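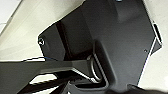 Screw head, dark housing.

How to Keep a Softball Scorebook Without Losing Friends

Somebody hands you the book in the second inning and walks off to find a hot dog. You are now the official record. Start by writing the batting order in pencil. If you brought a pen, borrow a pencil from the other team, who will remember this later.

Get the jersey numbers from the lineup card, and check them against actual shirts. At Nekunwood last September the card had number 7 at shortstop and the shirt said 20, and we spent an inning crediting hits to a girl on the bench.

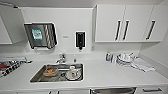 Donal Ó Flaithearta
Scorekeeping columnist

Next, learn the positions. Pitcher is 1, catcher is 2, then first, second and third base are 3, 4 and 5. Shortstop is 6, for historical reasons I have stopped asking about. The outfield runs 7, 8, 9 from left to right. A grounder to short and a throw to first goes down as 6-3.

Strikeouts get a K. Turn it backward if the batter was caught looking, and try not to enjoy drawing it.

Draw the runner's path around the little diamond as she goes, and fill it in when she scores. Circle the outs as they happen. Between innings, compare your total with the other book - do it every time, even when you're sure. A one-run argument in the third is a chat. In the seventh it's a meeting with the umpire.

Hit or error? Ask whether ordinary effort would have made the play, then decide before the shortstop's father gets to you.
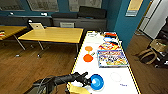
Gakgate Scorer: I'd add that you should mark substitutions right away, with the inning next to the name. We had a re-entry protest against Drandon and the only thing that settled it was a note in the margin.

Fair point. Leave room in the margin, and keep the sunflower seeds out of the spine.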